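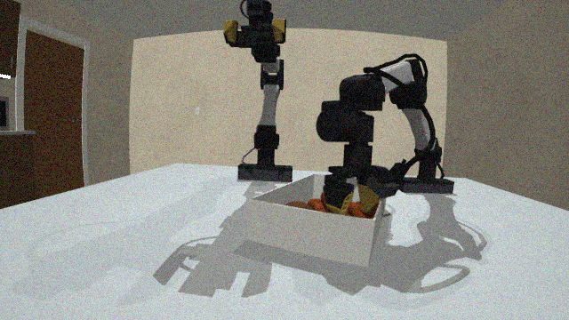
Keeping the two-arm table in step with its model

The two-arm table at Undunura has been in regular use since May, and enough people have asked how it is kept running that we are giving it a longer item this time. Most of what follows comes from the setup log kept by Oddur Skov, who looks after the cell and also looks after the simulated copy of it. He treats the two as one job. A change to the real table that does not reach the model is logged as a fault, and the same goes the other way.

The simulated table is where every new pick gets tried first. It has both arms, the open box, the parts in the box and enough of the room behind to make the camera views useful. Operators who have only worked on the real cell sometimes ask why the model bothers with a door and a kitchen cabinet. The picking program uses camera images, and a program that has only seen arms in front of a blank background does badly when it meets a room. Oddur added the background in one afternoon and has not had to touch it much since.

Bases and zero positions

Each arm stands on a flat base plate fixed to the tabletop. On the real table the plates are bolted through, and the bolts are checked with a torque wrench at the start of every month. In May one bolt on the right arm was found a quarter turn loose. Nothing had gone wrong in production, but the box picks had been drifting toward one wall for several days and the log shows the operator correcting for it by hand. Please don't do that. If you find yourself adding an offset to make a pick land where it landed last week, stop and write it down, then check the base.

After any work on a base plate the arm has to be zeroed again. The order is:

Power down both arms, not only the one you are working on.
Tighten the base bolts in a cross pattern, in two passes.
Power up with the grippers empty and the box off the table.
Move each joint to its mark by hand and confirm it on the screen.
Save the zero file under a new number. Do not overwrite the old one.
Copy the new file into the model folder before running anything.

The last step is the one that gets skipped. The current zero file is number 31. If the screen on the real cell and the header in the model show different numbers, neither should be used for testing new picks until somebody has sorted out which one is right.

Cables

Cables cause more stops on this cell than anything else. The arms carry theirs on the outside, with a loop of slack at each joint that bends far. Too little slack and the cable pulls tight when the elbow folds. Too much and the loop swings out and catches on the gripper or on the rim of the box.

The real loops are now marked with white tape at the clamp, so you can see whether a cable has crept. With the arm bent over in its lowest picking position, the loop over the elbow should lie in an easy curve with no flat spots. With the arm standing up straight, the same loop should not reach past the wrist. Check both positions. A loop that looks fine in one can be wrong in the other, and most of our trouble has come from people checking only with the arms parked.

The cables in the model are there for the cameras. They follow the arm and they cast shadows, but they do not pull on anything and they will never snag. A motion that runs cleanly in the model forty times can still tear a connector loose on the real arm. For that reason every new motion gets one slow pass on the real table with a person watching the cables and nothing else. The speed for that pass is 21 percent, an odd figure left over from an early setting that everyone got used to. There has been no reason to change it.

Gripper fingers

The yellow fingers are wear parts. They come in pairs and should be changed in pairs, even if only one shows damage. The tips round off with use, and a rounded tip lets a smooth part roll out during the lift. The usual first sign is a part that is picked up correctly and then turns in the grip on the way out of the box.

To change them, open the gripper all the way and lift the arm clear of the table, so that you are not working over the box. Two screws hold each finger to its black mount. Clean the face of the mount before the new finger goes on. A crumb of dried threadlock behind one finger was enough, on one occasion, to set the tips out of line and leave the gripper closing on a slant. Bring the fingers together slowly after fitting and look at the gap from the side. If it is wider at one end, take the finger off and clean the mount again.

Spare fingers are in the second drawer, in the tray labeled Paulauskas, which is the supplier's name for that finger shape and has nothing to do with the arms. There are two other shapes in the drawer below, both from the Jistberg trial. They fit the mounts but they are longer, and the program does not know that. Please leave them where they are until the trial parts have their own entry in the model.

The box

Reaching into the box is the hardest thing the right arm does. The fingers have to go down between the walls, past whatever is lying on top, and the wrist and the gripper body have to stay clear of the rim while that happens. The attachment on the side of the gripper makes this worse, as it sticks out past the fingers and can pass over the rim on one side with very little room below it.

We used to place the box square to the table edge. It is now set down at an angle, and the angle is changed between runs on purpose. The program has to find the box each time and turn the wrist to suit. In the model the angle is picked at random inside set limits. On the real table the operator turns the box by hand, and the request from Oddur is that you really do turn it. The log for one long stretch shows the box in the same position for every run, and all that told us was that the arm could repeat one motion.

The parts in the box are rounded and in reds and oranges close to each other in color. That was a deliberate choice for the tests. Where two parts touch, the program tends to see one large part and close the fingers on the line between them. The fix in the current version is a second look from a slightly different angle before the arm goes down. It adds a short wait to every pick, which some of you have noticed. The wait is supposed to be there.

Light and shadow

The shadows got their own week of work. Under the lamps on the real cell the arms throw dark shapes across the white tabletop, and a gripper's shadow has the same outline as a gripper. Early versions of the program took the shadow near the box for an obstacle and stopped the arm short. The model had a soft, even light at that time and had never shown the problem.

The model now uses hard light from above, and its shadows are strong and overlapping, more so than on most days in the real room. The table surface in the model was given some grain as well, in place of a flat white. After those two changes the false stops went away in the model first and then on the real table. If you move a lamp, or if one fails, note it on the log sheet. Do not swap in a bulb of another type because it was the one to hand.

Which arm moves

Only one arm may be over the box at any time. The other one waits at the back with its gripper raised and open. The waiting position was chosen so that the arm can stand there without blocking the camera's view of the box, and the open fingers save a moment when its turn comes.

The rule is enforced in software by Skarix, the controller package the cell runs on, but the limits it uses are typed in by hand and they depend on the base positions. So we come back to the zero file. An arm with a bad zero will think it is waiting in the right place when it is standing a hand's width closer. If the raised arm looks nearer to the box than it should, press stop and measure from the base plate to the tape line on the table. There is no need to ask first.

The run count

The model passed 2163 completed picks on the current version before it was moved over to the real cell. That number was not a target. It was the count when the last known fault had been closed and a full night had gone by without a new one. The runs are stored with the zero file number in the name, so older sets can still be compared with the right setup.

Coming up

The base check is being moved from the start of the month to the middle, so that it no longer lands on the same shift as the stock count. Both tabletops will get a second tape line for the left arm, matching the one the right arm has now. A short session on finger changes will be held at the cell at 2 p.m. after the next base check, with room for four people. Put your name on the sheet by the drawers if you want a place. Anyone who has changed fingers before but has not done the side gap check should come too.

Log sheets with missing zero file numbers are being sent back. If yours has come back to you, fill in the number from the screen and leave it in the tray.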